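Bench Rules for Robotic Suturing Trials: Frequently Asked Questions
Soneck Test Laboratory, 2 January 2018
By the Soneck bench standards desk

These answers apply to all interrupted-suture trials run under Procedure 312. 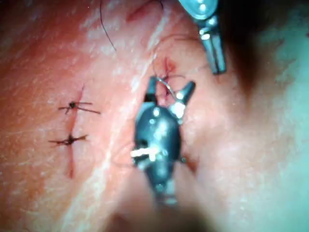

Revision 3 of the procedure took effect in December and replaces all earlier bench notes. Trials started under Revision 2 may be finished under it, but the two may not be mixed in one report.

Does the procedure cover clinical use?
No. It covers bench trials only. Results may not be cited as evidence of clinical safety.

When does a stitch count as complete?
When the knot is tied and both tails are cut. A stitch with the needle still in the tissue is logged as open, even if the trial is stopped there.

May the operator take over in the middle of a stitch?
Yes, at any time. The stitch is then logged as assisted and left out of the autonomous total.

What happens if the two instruments touch?
Planned contact during a needle handover is allowed. Any other contact is a Class B event. Stop, save the log and inspect both sets of jaws before resuming.

How often is the wrist camera calibrated?
Before each session and after any tool change. Finden controllers store the result automatically. On Zusar controllers it must be entered by hand on Form 11.

Can a failed trial be deleted?
No. Mark it void and state the cause. Void trials stay in the count.

Who approves a deviation?
The bench lead, in writing, before the trial begins.

Related items
Procedure 159: Needle Handling and Disposal
Ragnarsson Force Limit Tables
Form 11: Camera Calibration Record
Zusar Controller Log Format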